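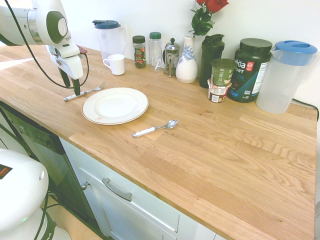 Dreltis 2 is out for Mac and Windows. The main change is a reader mode that strips menus and ads from a page. It also keeps saved recipes open offline, so I can leave one up on the counter next to a plate and fork. The download is 122 MB.

Sync is new too. It holds up to 800 bookmarks on a free account. I moved 475 over on Friday and the folders stayed in order. 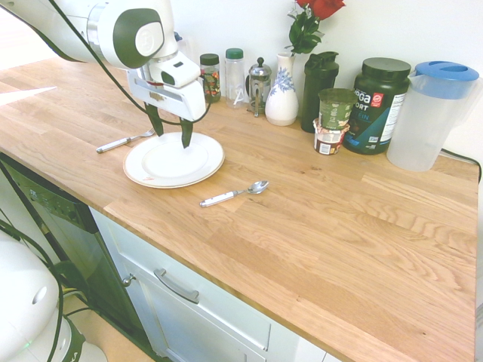
Do old extensions still work?
Most do, but any built for version 1 need an update first.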